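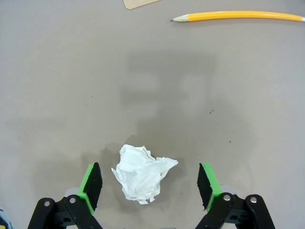
Mojtaba Zarei asked, after the previous edition of this guide was issued, whether the dust filter could be changed while the unit was still running on its lowest setting. It cannot. The fan draws air through the filter housing at every setting, and any dust released while the cover is open will pass straight into the motor chamber. The procedure in this section has been reworded to make this plain.

Section 6. Changing the filter and cleaning the housing

This section applies to the Motis room air cleaner in both the wall-mounted and free-standing versions. Owners of the free-standing version should also read Section 7, which covers the castors and the tilt switch.

6.1 When to change the filter

The filter light on the front panel turns amber after 1,057 hours of running time. The unit will continue to work after this point, but air flow will fall and the fan will become louder. The filter should be changed within 14 days of the light first showing.

In workshops, kitchens and rooms where pets are kept, the filter may need to be changed sooner. Check it by eye once a month and replace it if the pleats are grey across their full width.

6.2 What is required

One Millon replacement filter, size 72
A soft brush or a vacuum cleaner with a brush head
A dry, lint-free cloth
Paper tissues for wiping the inside of the cover
A bag that can be tied shut

Note: Filters made for the earlier Shirazi model are of the same width but are not as deep. They will fit into the housing but will not seal against the rear gasket, and must not be used.

6.3 Removing the old filter

1. Switch the unit off at the front panel and wait for the fan to stop.

2. Unplug the unit from the wall socket. Wall-mounted units on a fixed supply must be switched off at the isolator.

3. Press both catches on the top edge of the cover and tilt the cover towards you. Lift it clear of the lower hooks.

4. Hold the filter by its two fabric tabs and draw it out level. Do not shake or tap it.

5. Place the filter in the bag and tie the bag shut before moving it to another room.

CAUTION: Used filters may hold mould spores and fine dust. Persons with asthma or other breathing conditions should ask someone else to carry out steps 4 and 5.

6.4 Cleaning the housing

6. Brush or vacuum loose dust from the floor of the housing. Keep the brush head away from the sensor, a small round opening on the left-hand wall.

7. Wipe the inside of the cover with a dry tissue. Put used tissues in the household waste and check that no scraps of paper remain in the housing.

8. Wipe the rear gasket with the cloth. If it is split or has come away from its groove, do not refit the filter. Contact the Maltholm service desk and quote part 101.

CAUTION: Do not use water, sprays or solvents inside the housing.

6.5 Fitting the new filter

9. Remove all wrapping from the new filter - including the clear film on the rear face, which is easily missed.

10. Slide the filter in with the arrow pointing towards the fan. It should meet the gasket evenly on all four sides.

11. Refit the cover, lower hooks first, and press the top edge until both catches click.

12. Restore the power. Hold the filter button for five seconds until the amber light goes out.

If the light comes on again within one minute, the cover is not fully closed. Repeat step 11.

Section 6 revised Feb 20, 2026. Approved for issue: Golshifteh Ansari.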